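Workshop notebook, dye bench
April 29, 2025

Madder day at last! The roots from Idmont have been sitting in their paper sacks since December and I have been itching to get at them. Kettle on at eight, windows open, apron on, old shoes. Writing this up in between stirring, so it will jump about.

What I wanted to find out: whether our own tap water gives a decent red, or whether we really do need to go on hauling cans of hard water over from Stisville every time somebody wants a proper brick colour. The old notes say madder loves chalk. The water here is soft enough to make soap froth for ever, and last autumn's batch came out a sort of tired salmon. Pretty on a lampshade, useless for the Dillent order.

Setup. Two pots, same size, same ring on the stove, one after the other so that the heat is as alike as I can make it. Pot A is plain tap water. Pot B is tap water with a spoonful of powdered chalk stirred in. Wool is the Sales fingering yarn, undyed, wound into 26 small skeins and tied loosely in figure-of-eight with cotton. All of it was mordanted on Sunday with alum and a little cream of tartar, then left to cool in the pot overnight and kept damp in a covered bucket. Total dry weight before mordanting 271 g. I weighed it twice because the little scale was sulking (new battery needed, please, whoever goes into town next).

The roots first. I chopped them with the garden secateurs, poured over boiling water, let that stand a minute and threw it off. This gets rid of some of the yellow and brown. Did that again. The second pour was already a lovely strong tea colour, so I kept it in a jar with a lid for playing with later. Then into the blender with a splash of water, in short bursts. The smell is wonderful, earthy and a bit sweet, like a shed where somebody has been keeping beetroot. Into a muslin bag, bag into the pot, and left to soak while I tidied up.

Temperature is the thing with madder. I can't say it often enough to myself. Let it get near a simmer and the browns come rushing out and there goes your red. I kept the jam thermometer clipped on the side the whole time and crept up very slowly over an hour, then held it at hand-scalding hot for another hour with the lid half on. Gas ring on its lowest, then off, then on again. Fiddly, but so worth it.

Pot A came out a soft coral. Really quite nice, warm, even, no patches. I'd happily knit with it. Pot B, though! The moment the first skein came up on the stick I made a noise. A deep, rusty, brick red, like a garden wall after rain. Same roots, same wool, same heat, one spoon of chalk. I ran outside with one skein of each to look at them in proper daylight and they are even further apart out there than they are under the bench lamp.

So that's the Stisville water question answered as far as I am concerned. Chalk in the cupboard, no more cans in the boot of the car. 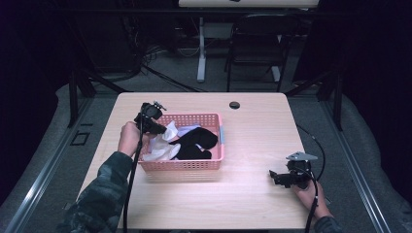
Cotton is the next job, and it's going to be harder. Plant fibres don't hold alum the way wool does, so they need scouring properly first and then a tannin bath before the alum goes anywhere near them. I want to try oak gall for the tannin and see what it does to the red (it may dull it, we'll see). Sorting comes before any of that, and I'm keen to get us into good habits: a basket like the pink plastic one, with white, black and pale lavender cloth all in together, has to be gone through before anything touches a pot. White can go forward to the fibre check. Black is no use to us under madder, and lavender needs its own test scrap, as goodness knows what a red bath does on top of it. I'd love it to go plum. It'll probably go mud.

Fibre check for anything without a label: snip a thread from the seam, hold it in tweezers over the sink, light the end. Cotton burns like paper and leaves soft grey ash. Wool and silk fizzle and smell of singed hair. Polyester melts into a hard bead and should go straight in the rag bag. Mixed fabrics do a bit of everything and are a nuisance, but I rather like what happens with a cotton and polyester mix, where only half the threads take the dye and you get a heathery look. Keep a few of those back for me.

Back to the wool. Afterbaths this afternoon. I took two of the coral skeins and put one through a weak washing soda dip and the other through a splash of vinegar. Soda pushed it pinker, almost raspberry, within a couple of minutes. Vinegar took it to orange, very bright, a real marigold. I had expected a shift but I hadn't expected them to look like three separate dyes laid side by side. All tied to the card with a paper tag each.

Then iron, on a brick skein. A tiny pinch of ferrous sulphate dissolved in a cup of warm water, cup into the bucket, skein in, count to 20, skein out. Dark plum brown with a bit of purple in the folds. Gorgeous. I'd keep it that short, as iron makes wool harsh if it stays in, and this one still feels soft. Iron bucket is the grey one with tape on the handle and it must not be used for anything else, ever. I've washed it and hung it on its own hook.

Exhaust baths. There was plenty of colour left in Pot B after the main skeins came out, so I put another lot straight in with no fresh root. Peachy apricot. There might be one more pale bath in there after that, and I've left it covered on the back step to cool. If anyone fancies a go with it before it turns, help yourselves. The root bag is drying on the rack and can be used again.

Things that went wrong, so that I don't do them again. Tied one skein too tightly and it has a white band under the cotton, which looks rather sweet but would never do for an order. Forgot to rinse the muslin beforehand and it shed fluff into Pot A, which I spent ages picking off. Splashed the wall by the stove. It has wiped off, mostly.

Light test started. One strand each of coral, brick, raspberry, marigold, plum and apricot wound on card, half of it covered with foil, taped in the south window above the sink. Please leave it alone, even though it's in the way of the blind. I'll look at it in a month.

Wash test tomorrow in cool water with the plain soap flakes, with a bit of white cotton tied to each strand to catch any bleeding. If brick holds, I'll wind a sample for Dillent and get it in the post.

To buy: alum (down to the last scoop), more chalk, rubber gloves in medium, scale battery. Ask Idmont what they'd charge for a bigger sack of root, and whether it's from the same bed as this lot.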